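Print | E-mail

Call for Participants: Bench Evaluation of the Terkisus Two-Arm Handling Kit

Kimidbridge is recruiting operators for a paid evaluation of the Terkisus kit, a tabletop handling system with two arms and two multi-finger hands. The kit goes on sale to packing and light assembly firms next year. The evaluation begins in October and covers setup, daily operation and the written manual.

Each participant completes 14 sessions of four hours. Sessions are held at the Kimidbridge test floor, with one operator and one Kimidbridge engineer at each station. Start times are 8:00 a.m. and 1:00 p.m. There are no Sunday sessions.

Tasks consist of picking up, turning and setting down retail goods such as plastic bottles and film-wrapped cartons. The operator selects a grasp routine, adjusts finger closing force where needed, and records the result of each attempt as complete, partial or dropped. Partial results require a short written note. The item set contains 212 products, and the order is assigned before each session. 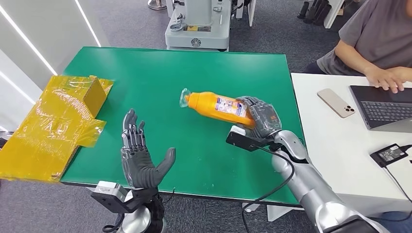

Operators also run the recovery procedure after a dropped or jammed item. The procedure is described in chapter 4 of the manual. Participants are asked to follow the text as printed and to mark any step that is unclear, out of order or missing. Engineers will not help during this part except to stop the arms.

Requirements:

Age 18 or older, with authorization to work.
Comfortable reading technical instructions in English.
Able to sit or stand at a bench for four hours with two breaks.
Prior experience in packing, machine tending or lab work is preferred. Programming experience is not required.

Current employees of firms that make or sell robot hands are not eligible.

Payment is $1,000 on completion of all sessions. Participants who leave early are paid per completed session. Parking is free; meals are not provided. A two-hour safety briefing is mandatory and is paid separately at the session rate.

Session logs and written notes become the property of Kimidbridge. Names are removed before the results are passed to the product group.

To apply, send a one-page summary of work experience and your preferred start time to Mitali Seneviratne, Evaluation Office. Technical questions about the kit go to Sizwe Nkosi. Applicants selected for the briefing will be contacted by e-mail.

Print this page | E-mail this page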